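Inicio | Diario | Casa | Recetas | Quién soy | Contacto

Usamos cookies propias y de terceros para que la página funcione. Si sigues navegando, entendemos que te parece bien. Aceptar | Configurar

La mesa redonda

Noviembre, once y pico de la noche, con los pies molidos y una infusión al lado.

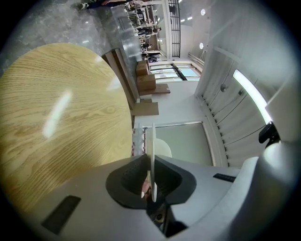 La mesa, y al fondo las cajas y los cartones contra el murete gris.

¡Ya tenemos mesa! Llevo todo el día queriendo escribirlo y hasta ahora no me he podido sentar, y encima me he sentado en el sofá, con lo que me apetecía estrenarla escribiendo. Pero es que allí la luz del techo da de lleno en el tablero y a estas horas me deslumbra (brilla muchísimo, más de lo que yo recordaba de la tienda, se le queda una raya blanca que parece un fluorescente). Mañana pruebo con la lámpara de pie.

A ver, por orden, que luego lo releo y no me entero. La mesa es de Stundari, el modelo Gurkholm, redonda, en roble claro. Costó 359 euros, y con el porte y la subida se nos puso en 445, que me dolió un poco, para qué lo voy a negar. Marcos quería una rectangular de toda la vida, pegada a la pared, y yo que no, que redonda, que en la redonda cabe siempre uno más y no hay esquinas en las que darse con la cadera. Estuvimos con eso desde el verano. Al final lo convenció su madre por teléfono en un momento, yo llevaba semanas con dibujitos.

Ahora que la tengo aquí me encanta la veta. Son unas líneas finitas, onduladas, entre beige y miel, y si te agachas y la miras casi de canto se ven mucho mejor que de pie. Ya sé que es chapa, me lo dijeron en la tienda y me lo ha repetido hoy mi hermana – como si me hubiera comprado un bolso falso –, pero a mí me da igual. La de mis abuelos era maciza y no había quien la moviera, mi abuela barría alrededor y punto.

El piso está patas arriba, eso sí. Junto al murete gris siguen las dos cajas de cartón, la grande y la pequeña, y luego los cartones planos, uno tumbado y el otro de pie contra la pared. El plan era bajarlo todo al contenedor esta misma tarde. Pues no. Nos pusimos a mirar si la mesa quedaba mejor un poco más hacia la ventana, luego un poco menos, luego otra vez donde estaba al principio, y se hizo de noche. La caja pequeña me la quiero quedar para los adornos de Navidad, que los tengo repartidos en bolsas y cada año aparece una en marzo.

Y está el tablón. El tablón alto que se ha quedado de pie al lado de la mesa, que yo quiero convertir en estante para el pasillo y Marcos quiere tirar. Le he dicho que con dos escuadras y un poco de barniz queda estupendo. Me ha contestado que eso mismo dije de la puerta del armario, que lleva en el trastero desde que nos mudamos. Bueno, vale. Le doy hasta fin de mes al tablón y si no lo he colgado que se lo lleve.

A media tarde ha subido Amedeo, Amedeo Testa, el del segundo, a devolvernos el taladro, y se ha quedado a dar su opinión. Ha pasado la mano por encima, ha dado la vuelta completa y ha dicho que le faltan las sillas. Gracias, Amedeo. Las sillas las tenemos miradas, unas Bellini con el asiento de rejilla que a mí me parecen preciosas y a Marcos incomodísimas, así que de momento vamos con las plegables de la terraza. Luego ha preguntado cuándo inauguramos, y claro, he acabado invitándolo a cenar. Tengo que pensar algo que no sea pasta porque cocina mejor que yo y me pone nerviosa.

Lo que me trae loca es el suelo. Es gris, moteado, sufridísimo, no se ve una miga ni aunque la busques, y por eso mismo no sé si una alfombra debajo de la mesa quedaría bien o sería un nido de porquería. He visto una redonda de Kunero en color teja que me llama mucho. Mi hermana dice que ni se me ocurra, que debajo de una mesa de comer no se pone alfombra. Ella tiene una, pero dice que por eso lo sabe.

Cosas para mañana, que si no las apunto se me van:

– bajar los cartones (los planos por lo menos)
– comprar fieltros para las patas
– posavasos, porque ya me veo persiguiendo a la gente con una bayeta
– medir el tablón antes de que desaparezca misteriosamente
– preguntarle a mamá por el mantel bordado, aunque me parece que es para mesa larga

Ha quedado media luz en la cocina y desde aquí veo un trozo de la mesa, la parte que está en sombra. Estoy contenta, qué tontería. Me ha dado por pensar en el desayuno, en poner las tazas buenas y el pan en el centro y que cada uno se siente donde quiera. Marcos ya duerme. La infusión se me ha enfriado y no pienso levantarme a calentarla.

Entradas recientes
El armario del pasillo, segunda parte
Crema de calabaza para días tontos
Mudarse con plantas
Por qué sigo guardando los tarros de cristal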